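Lollden Workshop, Bruvurville – Break Area Notebook
Sun 17 November

Inventory and rearrangement of the shared table before the new week. The supply order from Kyriakidis was checked against the delivery slip: 30 paper towel rolls ordered, 30 received. Of these, 18 went to the store cupboard and the remainder to the Sternen annex.

The towel roll and its chrome holder are to stay at the near side of the wooden table, with drinks and the wicker basket kept farther back, toward the wall with the light switches. Scraps of towel should be cleared from around the wire base at the end of each shift.
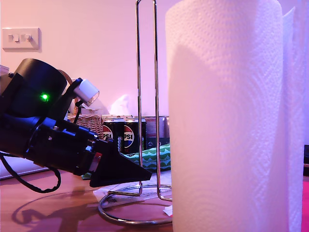 Paper stock

The quilted rolls were retained. The plain type tried in July tore unevenly at the perforation and was used up faster – 2 rolls per day at the worst point. The next order is to be placed when the cupboard is down to 6.

Open items

Label for the cupboard shelf. Confirm with Kyriakidis whether a case of 48 can be delivered directly to the annex.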